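服を売るという趣味について

2023年6月18日　文：この部屋の住人

フリマアプリのHendelelを入れたのは去年の7月で、動機は小遣い稼ぎだった。クローゼットの左半分が開かずの間になっていたので、そこを空にして、ついでに少し儲ける。計画としては筋が通っている。一年近く続けた今、左半分は梱包資材の置き場になった。プチプチのロール、厚さ違いの封筒、使いかけのOPP袋、定規、はかり。服が入っていたころのほうがまだ扉が閉まった。

最初に売れたのは、Promnessの麻混のジャケットである。定価はもう思い出したくない。出品価格をさんざん上げ下げした末、2,112円という、スーパーのレシートみたいな半端な額で落ち着いた。「2,000円になりませんか」という人がいて、こちらも妙な意地が出て、手数料と送料を計算しながら刻んだ結果がこれだ。最終的に買ったのはその人ではなく、コメントもなしに深夜に購入ボタンを押した別の人だった。あの交渉はいったい何だったのか。いまだにときどき風呂で考える。

味をしめて次々に出した。味をしめた、というのは少し見栄を張った言い方で、次に売れたTシャツの取り分は、手数料と送料と封筒代を引いて157円だった。コンビニまで往復して157円。途中で冷たいコーヒーを買ったので、その日の事業は赤字である。

値付けの話

服の値段を自分でつけると、自分の性格がよくわかる。よく着た服ほど高くつけてしまうのだ。本来は逆でないとおかしい。首まわりの伸びたパーカーに、旅行に着ていったとか、雨の日のバス停で誰かに褒められたとか、買う側には一切関係のない加算をしている。反対に、一度も袖を通していない服は見るだけで気まずいので、捨て値をつけて追い出そうとする。結果として、新品同様の服が585円で並び、その隣で毛玉のあるパーカーが堂々とした値段で売れ残る。店主の情緒が丸出しの店だ。

「いいね」というのも曲者で、あれは買う意思の表明だと思ってはいけない。道で犬を見て「かわいい」と言うのと同じで、連れて帰る気はないのである。それでも通知が来ると座り直してしまう。パーカーには何か月も前からいいねがついたままで、つけた人はもうアプリごと忘れているに違いない。値下げの通知がその人の電話を震わせるたび、少し申し訳なく思う。

商品説明という文学

説明文にも流儀がある。「自宅保管です」と誰もが書くが、自宅以外に保管されている古着のほうが事情を聞きたい。「神経質な方はご遠慮ください」は、私も最初のころに真似して書いていた。ところがある日読み返してみると、しみの位置を定規で測ってミリ単位で記載している自分がいちばん神経質だった。以来その一文は消している。

色の書き方も難しい。私が「水色」と書いたものを「サックスですか」と聞かれ、調べたら楽器ではなかった。「アイスブルーに近いですか」とも聞かれた。氷に色があるとすれば、と返しかけてやめた。画面によって見え方が違います、と書いておけばだいたい丸く収まる。丸く収まるが、何も答えていない。

それから、しわ。アイロンをかけるべきか否かについて、世の出品者は二派に分かれている。かける派は、見栄えで値段が変わると言う。かけない派は、どうせ畳んで送るのだから届いたときには元通りだと言う。私は後者だったが、それは信念ではなく、アイロンが開かずの間のいちばん奥にあったからである。
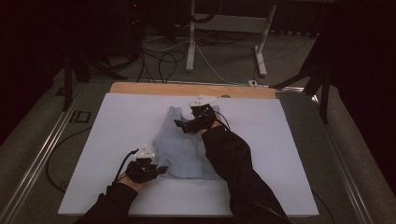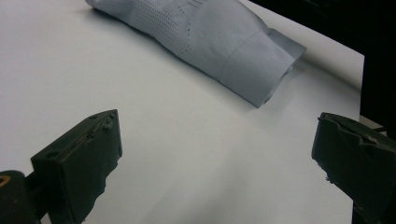
淡い青は、しわがよく目立つ。

発送の朝

売れたら送らなければならない。当たり前だが、出品しているあいだはこの工程を忘れている。送料というのは厚みとの戦いで、三センチの壁を越えるかどうかで儲けが吹き飛ぶ。先日は厚手のシャツを畳んで、畳み直して、上に辞書を載せ、正座までして、どうにか規定の厚さに押し込んだ。窓口の人が定規のすきまに封筒を通すあいだ、こちらは息を止めている。通った。外に出たら雨で、傘を差すほどの利益はなかった。

封筒は近所の文具店でまとめて買っている。Grikixという会社の防水のやつで、一パック536円。これが妙に丈夫で、開封する側にはさみを要求する。受け取った人から「梱包が丁寧でした」と評価をもらうことがあるが、丁寧なのは封筒であって私ではない。それでも評価欄の言葉はうれしく、何度か読み返してしまう。大人になると、字がきれいだとか、忘れ物がないとか、そういうことで褒められる機会がめっきり減る。

一度だけ、中身を入れ替えて送りかけたことがある。ポストに向かう途中、手に持った感じがどうも軽いので引き返して開けたら、靴下が入っていた。売ったのはスカーフだった。買った人にしてみれば、薄い布を待っていたら靴下が来るわけで、まあ、布ではある。

売った金で買う

さて、売上金である。アプリの中に残高として貯まっていくのだが、これがどうにも自分の金という気がしない。財布から出ていくときは痛いのに、残高から出ていくときは無風である。それで何をするかというと、同じアプリで服を買う。

先週、Annanという聞いたことのないブランドの半袖シャツを買った。届いたものを広げて、いい買い物をしたとしばらく眺め、ハンガーにかけようとして気づいた。去年の秋に手放したシャツとほとんど同じ形をしている。襟の開き方も、胸ポケットの位置も。違うのは値段で、売ったときより高い。私は自分の好みに手数料を払っているらしい。

そのシャツを今日も着ている。着心地はいい。パーカーのほうは、さっきまた百円下げた。例のいいねの人の電話が、いまごろどこかで震えているはずだ。

最近の記事
・梅雨どきの部屋干しと、家族会議のない一人暮らし
・はかりを買ったら何でも量ってしまう
・閉店セールが終わらない店の前を通る
・開かずの間、その前史

新着記事をメールで受け取る：アドレスを登録すると、更新のたびにお知らせが届きます。配信はいつでも停止できます。

当サイトでは利便性向上のためCookieを使用しています。閲覧を続けることで、その使用に同意したものとみなされます。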